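Funmilayo Odukoya wrote most of the handling rules that Brondedus applies to cloth work with hand-held grippers. The document is 36 pages long, and she would like it to be shorter. "The first draft was a list of things that had annoyed me," she said. "We took out anything an operator couldn't check at the table."

The rules apply at the point where a person closes the fingers on fabric, and they are mostly about what counts as a valid attempt. An attempt has a defined start, with both fingers open and clear of the cloth, and a defined end, with the fingers open again. Anything between those two points stays in the record, including a dropped corner.
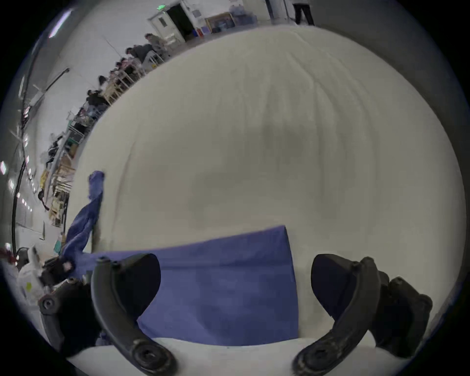 Odukoya is strict on that last item. Operators coming from other projects tend to restart after a slip. Under the Brondedus rules a slip is marked and the attempt continues. "If you delete the slips, you have a file of people being lucky," she said. "The policy you train from it has never seen a cloth fall."

Labeling follows the same line. The vocabulary, called Vamness after the office where it was drafted, has verbs for contact, pinch, lift, transfer and release, and it has no verb for "fold." A fold is recorded as a sequence of the others. She conceded that this makes the logs tedious to read.

Asked about calibration, she gave the interval without looking it up. Finger travel is checked every 200 cycles and the pads are replaced at 800, whether or not they look worn. Visual inspection was tried first and dropped after two inspectors passed and failed the same set of pads.

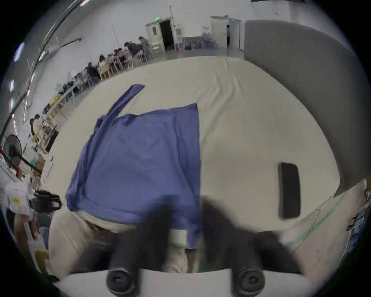 The section on the work surface has been revised more than any other. Earlier versions required a bare table. The current one allows other objects to stay, provided that they are outside the reach of the cloth when it is fully spread and are not moved during an attempt. "A bare table is easy to audit," Odukoya said. "It is also a table you will never meet in a house."

She was less settled on two-gripper work. The rule requires one gripper to be named as the holder before the attempt starts, and the holder may not release until the other has closed. Okonkwo, the review group that reads each revision, has objected that people swap roles without noticing. The proposed fix is to log the role at every closure, and the operators dislike it.

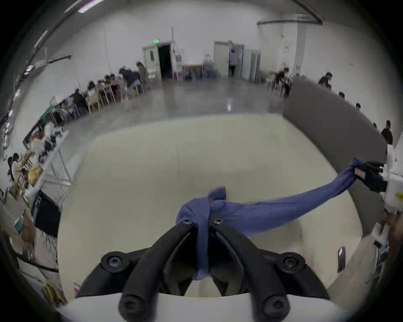 Tension is the other open point. The present text says that cloth held between two grippers "should not be pulled beyond what is needed to straighten it." Odukoya called the sentence unenforceable and said that she wrote it herself. Diltach, the test rig on which the pads are cycled, can measure pull force, but the hand-held units cannot. Until they can, reviewers judge it by eye, and their agreement is poor.

Revision 2 goes out for comment in July. It will carry the new role-logging clause as optional and leave the tension clause as it stands. Comments must cite a clause number. "Otherwise I get essays," she said.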